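Bondstead Hall kitchen and workshop – spring walkthrough, with my comments

Done in May, start to finish in one morning, me on the ladder and Balakrishnan Raju holding it. I've kept the same order as last year's sheet so you can lay them side by side. OK means OK. Anything marked FIX needs a name next to it before we open up for the summer rentals.

1. Front door and side door open fully, no key needed from inside
OK on the front. FIX on the side door. It opens, but you have to put your shoulder into it, and I'm not small. The bottom is swelling again. Balakrishnan will plane it down and I'll repaint the edge this time (last time we skipped the paint and look where that got us).

2. Exit signs lit, emergency lights come on with the test button
OK, all but the one over the coat hooks, which came on and then faded out while I was still admiring it. New battery ordered.

3. Fire extinguishers charged, tagged, hung where people can see them
OK. Needles in the green on every one. The one in the hallway had somebody's scarf hanging on it. If it's yours, it's in the lost and found.

4. Smoke alarms
FIX. The kitchen one is fine and LOUD, sorry to the upstairs tenants. The one in the back storage room is from the Prorska batch and it's past the date printed on it, so it goes in the trash even though it still beeps. Please don't rescue it!

5. Electrical panel – clear space in front, every breaker labeled
Clear space OK, finally. Labels are half OK. Breaker 19 still says "misc" and I flipped it to find out what misc was. It was the freezer. I've written FREEZER on it in marker, big letters.

6. Outlets near water
OK. Pressed test and reset on each one and they all clicked the way they should.

7. Extension cords
FIX. I pulled one out from under the rug by the stage. No cords under rugs, please, ever. If you need power over there, ask me and I'll run it along the wall with the cord covers. 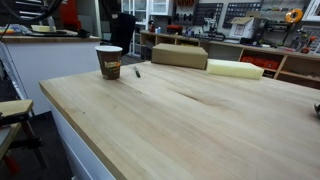
8. Work surfaces and cabinets – no splinters, nothing wobbly, doors close
OK overall. I ran a rag along every edge and it only snagged once, on the old bench by the window, so I sanded that spot while I was there. One hinge in the kitchen needed a longer screw. Done.

9. Griller hood and filters
FIX. The filters came out brown and went back in silver after two rounds in the sink, so that part is done, but the fan rattles on high. Pavithra Fernandes knows the repair shop and is getting us a price. Use low until then, and keep the window cracked if you're frying.

10. Gas shutoff – reachable, turns by hand
OK. I'd still like the stack of folding chairs somewhere else. You can get to the handle, but you have to lean.

11. Space heaters
Two to check. The Phan one, 2000 watts, has a good cord and shuts off when you tip it. The other one doesn't shut off when you tip it, so I cut the plug off and put it out with the scrap.

12. First aid kit
Mostly OK. Bandages are low, burn gel is expired, and there are 7 pairs of tiny scissors in there. I took a few out and bought more gel.

13. Ladder
OK, feet are good, no cracks.

14. Back steps and railing
FIX, and this is the big one. The railing moves when you lean on it. The quote for a new one is $488, and I think we should just say yes. I've tied caution tape across for now, so use the front.

Second look at all the FIX items when the railing goes in. Text me if you find something I missed.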